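Zacharias Robotics Club — Pre-Run Safety Check, Simulated Kitchen Table
Date: Jan 23, 2026
Checked by: Oksana Pavliuk

1. Arm base sits on its pedestal. OK.
2. Speed limit set to 10 percent for first run. OK.
3. Table items spread out, fingers clear of the tabletop. OK — but the spoon is close to the gripper.

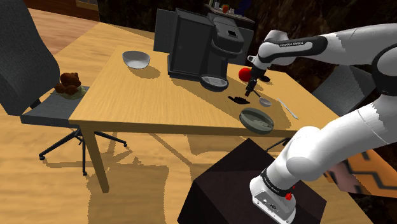 Rikent asked for the ball to be moved away from the coffee machine before any spoon task is scored.

4. Collision log switched on. OK.
5. Dish task: fingers point straight down over the center. Stop the run if contact lasts more than two seconds.
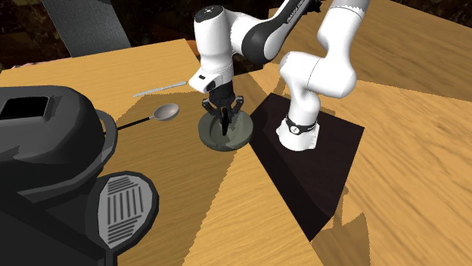
6. Save the log and reset the table. Open.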